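Washing soft toys bought second-hand
Forum: Home and Laundry

lindalva_m
I bought a bag of plush toys at the Pladcombe market on Friday, for my niece. My mother always put such toys in the freezer for one night before washing. Is it still a good idea?
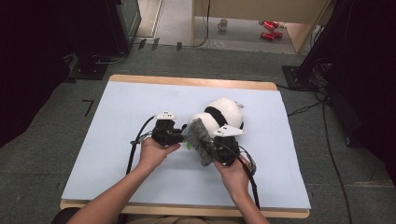
My machine has a gentle program at 730 turns, but I am afraid for the seams. The labels are missing on most of them.

NevilleT
Skip the freezer and use the machine. Pillowcase, cold water, and dry them on a rack. I never lost one.

oiling_chou
I don't agree with Neville. Without a label you don't know the filling, and some old ones become lumpy forever. I clean only the surface, with a cloth and mild soap.

NevilleT
Surface cleaning does nothing for dust inside.

oiling_chou
Maybe, but a lump also stays inside — I have a rabbit to prove it.

lindalva_m
Thank you both. I will try the pillowcase with the ugliest one first.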